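Outdoor and Wet Location Lighting: Walk-Through Inspection Checklist
Guthrie site, wash bay, loading dock and pump room

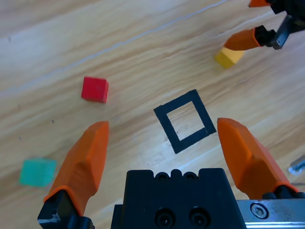 Use one sheet per area. Mark each line OK, REPAIR or N/A and write comments in the space after it. Fixtures on this site are the Staltus two-foot and four-foot vapor proof LED units, plus the older Wunska fluorescent units still hanging in the pump room. Comments from the August inspection are left in for reference.

Before you start

Circuit locked out and tagged at the panel: OK
Comment: Panel directory had the dock and wash bay circuits swapped. Relabeled.

Absence of voltage checked at the fixture, tester proved before and after: OK

Ladder or lift inspected: OK
Comment: Lift used in the wash bay. The floor drain grate will not take the wheel load, so go around it.

Housing and lens

Lens free of cracks, chips and yellowing: REPAIR
Comment: Fixture 5 on the dock has a crack at the end clip, likely from a forklift mast. Replace the whole lens. Do not seal the crack with silicone.

Lens gasket seated all the way around, no flat spots: OK
Comment: Gaskets on the north wall are stiff but still sealing. Check again next time.

All latches closed and holding: REPAIR
Comment: Two latches missing on the pump room Wunska units. Stainless replacements are on order. Plastic latches are not acceptable in there.

No water or dirt inside the housing: OK

Conduit and entries

Hubs tight, unused openings plugged: REPAIR
Comment: Open hub above the wash bay door. Plugged with a temporary fitting. Needs a rated plug.

Cord grips sized to the cord: OK

Drain fitting at low point of conduit run clear: OK
Comment: Dock run has a low spot near the corner with no drain. Add one when that section is opened up.

Electrical

Supply voltage matches fixture label: OK

Ground bonded to housing, terminal clean: OK
Comment: Light corrosion on one terminal in the pump room. Cleaned and retightened.

Driver running without buzz or flicker: OK

Photocell switches on and off: REPAIR
Comment: The dock photocell faces the Darkero sign and turns the lights off when the sign comes on. Turn the cell or move it to the east side of the parapet.

Mounting

Brackets tight, no rust at anchors: OK
Comment: Surface rust on the pump room hangers. Wire brushed and painted.

Safety cable attached to fixtures over walkways: REPAIR
Comment: Missing on the two fixtures over the dock stairs — fit these before the lens work.

Light level

Readings are in lux, taken at floor level after dark with the doors closed.

Loading dock: 400
Wash bay: 890
Wash bay bench: 1,106
Pump room: not taken, fluorescent units due for replacement

Comment: Dock readings were taken with fixture 5 running. Repeat after the new lens is on.

Closing out

Locks and tags removed, circuit back on, all fixtures lit: OK
Old lamps boxed for recycling: N/A
Repair lines copied to the work order: OK

Keep the finished sheet in the binder at the main panel. Safety cables, open hubs and cracked lenses go to the top of the work order.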